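Folding by the hundred

Prumis wants a robot that can fold laundry in an ordinary home. The firm has built no such robot yet. Its effort for now goes into recordings of people doing the job, made with gripper tools held in the hand, one for each side of the body.

Each tool has two fingers and a camera that looks out over them. The operator closes the fingers on the cloth, lifts, folds and lets go, and the software stores the video along with the path of the tool and the width of the finger opening. One complete fold is an episode. The learning system, known in the firm as Jamel, is trained to predict the next movement from the most recent views.

Cloth is a hard case. A mug has one shape, and a grasp that works today should work tomorrow. A pair of shorts has no fixed shape at all. The waistband sags between two holding points, one leg may be caught inside the other, and the far layer slips when the near one is pulled. Writing rules for this has a long and mostly poor record, so the firm collects examples.

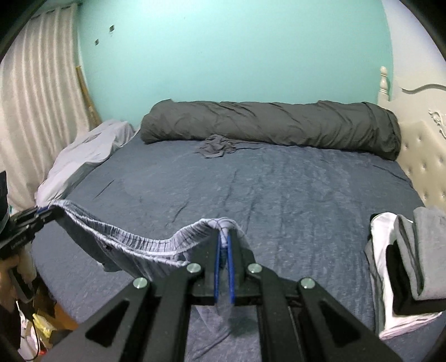

Elasticated waistbands take up more episodes than any other feature. The band must be held at two points and drawn out far enough to line up the side seams, but if the pull is too strong it springs back when released and spoils the fold. Operators are told to stop for a moment at full stretch, which gives the model a clear state to aim for.

Dénes Kelemen, who runs collection, sets a target of 40 usable episodes per garment. The June batch held 396 episodes, of which 235 passed checks. Most of the rejects failed for one of 3 causes: the tool's position was lost, the fingers closed on two layers when one was wanted, or the operator used a bare hand to tidy a corner.

"The last one is a habit," Kelemen says. "People fix a crease without thinking. The model then sees a crease vanish and learns nothing about how."

Checking is done in Flilter, an in-house program that plays both views side by side and flags sudden jumps in the recorded path. A reviewer decides whether to trim the episode or drop it. Failed grasps that are followed by a clean second attempt are kept, as the model needs to see recovery too.

Training on the June batch is under way. Towels and pillowcases come next, then shirts with buttons.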